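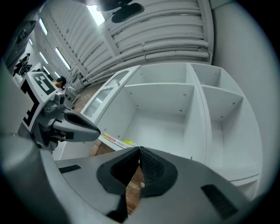 Brick floor, November 2022

Well, the soup swap happened, and I'm still a little full. If you missed it, you have another chance in December, so keep reading (or skip to the bottom for the date stuff, I won't be offended).

For anyone new to this newsletter, a soup swap works like a cookie exchange but with more lids. You make one big pot at home, freeze it in quart containers, bring them along, and go home with the same number of quarts made by other people. I got the idea from my sister-in-law years ago, when she was living over in Grirken, and I've been bugging people about it ever since. This was our first time doing it on Zapata Street and I think it's going to stick!

Now, the soups. There was a split pea that I picked first and would pick first again. There was a chicken and wild rice, two different chilis (one very hot, and I wish the label had said so in bigger letters), a beet soup that came with its own little bag of dill, and a pumpkin thing with peanut butter in it that I was snooty about right up until I had it for lunch the next day. I brought my lentil with sausage. I always bring my lentil with sausage. One of these years I'll learn a second soup.

We ended up with 216 quarts between all of us, which is a lot of soup to get through one door. My own limit was 8 and I had to take the ice trays out to fit them in the freezer, so we've been drinking warm soda at our house.

A few things I'd do differently. Labels first. Masking tape falls off frozen plastic, I knew this, and I used it anyway. Freezer tape costs a bit more at Preltamari Hardware and it stays put. Write the name of the soup, the date and whether there's meat, dairy or nuts in it. Second, leave an inch of space at the top of the container. A couple of mine popped their lids in the freezer and I had to chip lentils off a bag of peas. 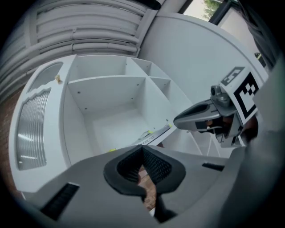

The other thing I want to change is the picking order. We drew numbers, and the folks at the end got stuck with a whole lot of chili. Next time I'd like to go around one quart at a time, first number to last and then back again the other way, so whoever goes last also gets two picks in a row. It'll be slower, but we can all stand there and talk, and that's half of why I come.

We also passed a jar for the food pantry, and it came to $859! I had been hoping for enough to buy a few cases of broth. The pantry says cash goes further than cans this time of year, so the whole jar went over as it was. They served over 2000 households last winter and they're expecting a busy one again. If you have extra quarts, please don't drop them off there, they can't take homemade food. Give them to a neighbor with a new baby or a bad knee.

Somebody left a blue enamel ladle and a Grakton cooler bag with a broken zipper. I have both in my hall closet. Email me and I'll put them on the porch for you.

December swap is the second weekend, same place, two in the afternoon. Bring your quarts frozen solid, and a box or bag to carry the new ones home in. And if anyone has a good corn chowder recipe, send it my way. I mean it about the second soup.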